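Progress report to the Eskildsen Fund, second half of the grant period
Sorkstead Startup Workspace

Hi all,

Thanks for the extra week on this one. I know the template asks for outcomes first and I'm going to do it mostly in that order, but I have to start with the building, because the building ate most of our spring.

When you gave us the grant we were two floors of an old feed store with decent internet and terrible heating. We now have all three floors open to member companies, and the top one (the one we told you would be ready "early in the year," sorry) opened in April. It's 3,555 square feet of shared space with a proper meeting room at the north end and a door that closes. You wouldn't believe how much founders care about a door that closes! We had two teams doing investor calls from the stairwell for most of the winter.

The delay was the electrical panel. The inspector wanted it replaced before we could put anyone up there, the part was back-ordered, and then it came with the wrong breakers. I wrote to you about the cost at the time. We covered it out of our own reserve and did not touch program money, and you'll see that on line six of the budget sheet.

Who's in the program

We took 102 applications for the second intake, which was well over what I expected for a town our size. A good share came from Narnden and the towns up the valley, and I think that's down to the evening info sessions we ran at the library there. Reading them took forever. Next time I want a shorter form, and I want to cut the question on five-year revenue projections, which mostly got us made-up spreadsheets.

We picked nine companies. Seven are still with us. One folded in the second month when the two founders couldn't agree on whether to go full time, and one moved away to be close to its first big customer, which I'm counting as a good thing even if it hurts our retention figure. The seven that stayed are a real mix: a bookkeeping tool for food trucks, a company that does scheduling for home health aides, a seed-sorting outfit, two in clothing and textiles, a used-instrument marketplace, and Cultside, who you met at the open house.

Cultside gets its own paragraph because you asked. They sell a membership platform for small museums and historical societies. When they joined they had three paying customers, all of them friends of friends. They have 16 now, and they raised prices in March without losing anyone. They also hired their first salesperson, who works from our second floor and is on the phone so much that we moved her desk (twice). They're not profitable yet. They think they'll get there by next summer and I'd say the fall is more likely, and I've told them so.

Mentoring and workshops

This is where I'm happiest. We logged 400 hours of one-on-one mentoring, all of it with people who've run a company or done the books for one. The pricing clinic was the hit of the year and we ran it again by request. The legal basics evening was a bit of a flop. Too much of it was about equity structures that only matter if you're raising a big round, and most of our folks just want to know how to write a contract with a cousin. We've reworked it for the next intake and cut it to an hour.

Something I didn't plan for: the Tuesday-style drop-in lunches we started as a way of using up catering have become the place where most of the useful introductions happen. The seed-sorting team found their machine shop over a tray of sandwiches. I don't have a column for that in the template, so I'm telling you here.

Money

We're on budget overall. We spent less than planned on marketing and more on insurance, which went up when we added the third floor. The microgrant pot is nearly used up, and the average award came out at $1,816, a little under what we guessed in the proposal. Teams mostly asked for small, dull, useful things like trademark filings, sample runs and a booth at a trade show. I'd love to keep the pot going at the same size next year.

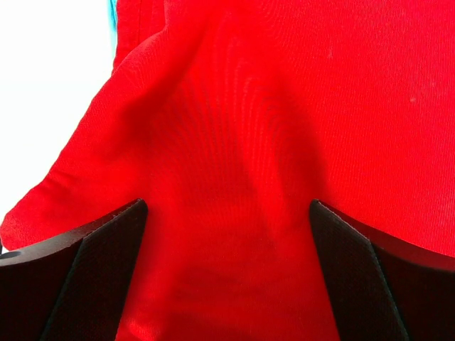
Will the workspace be able to cover its running costs once the grant ends?

Most of them, if desk rentals hold up. Member fees currently pay for rent, internet and cleaning, and the new meeting room is starting to bring in a little from outside bookings. What they don't pay for is the program manager's salary, and I don't see fees ever stretching that far without pricing out the people we set this up for. We're talking with the county and with two local employers about sharing that cost, and I should have a firmer answer for you by October.

What's next

The third intake opens in September. I'd like to take eight companies this time so that each one gets a bit more attention, and I'd like to hold two of those spots for founders coming from Narnden. We also need to sort out parking, which has gone from a minor gripe to the main thing people bring up with me in the hallway.

Two things I need from you. First, can we move the leftover marketing money into microgrants? It's a small transfer but I think it needs your sign-off. Second, please let me know if you want the company-by-company figures in the same layout as last time or in the new one, as I've got both half done.

The budget sheet and the attendance log are attached. Come by for lunch whenever you're in Sorkstead, there's always too much food.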